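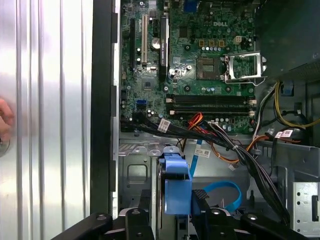 Support > Drendthorpe Cell Guide > Part 4: Before You Buy

6 min read

4. Planning and budgeting a PC teardown cell

Read this section before you sign a quote. The price on the first page of a quote is rarely the price of a working cell.

4.1 Sort your intake first

1. Pull 50 machines from your normal intake. Do not let the vendor choose them.
2. Open each one and write down what holds the drive: a plastic carrier, a metal cage with screws, or something else.
3. Note any cables that cross the path to the drive. A tied bundle along the edge of the board and a single SATA cable looping across the case floor are different jobs. Quote them as different jobs.
4. Note which parts are already gone. Empty memory slots and an open CPU socket mean less value per unit and a longer payback.

NOTE: A blue drive carrier handle is easy to find against a gray metal case floor. Black parts among black cables are harder. If a demo uses only the first kind, ask for the second.

4.2 Build the budget

1. Start with the arm and gripper.
2. Add the wrist camera, mount and cabling as separate lines.
3. Add spare fingers. The Fistlow set is $1,136, and the standard package includes one set.
4. Add labor. Someone still has to open cases and clear jams. Budget a full shift until your own records say otherwise.
5. Add 13 percent for fixtures. Dradum plates fit common desktop cases only.

CAUTION: Do not accept a cycle time measured on one model of computer. Ask for the failed picks too, and for how "failed" was defined.

CAUTION: Keep hands out of the case whenever the arm is powered. If a case has to be steadied, use a clamp and put it in the budget.

4.3 Run a trial

1. Rent before buying. Mösli cells can be rented by the month.
2. Run the trial for 4 weeks on unsorted intake.
3. Compare cost per drive with your hand bench, rent and labor included. If the hand bench is cheaper, keep the hand bench.

Contact Support | © Drendthorpe | Back to top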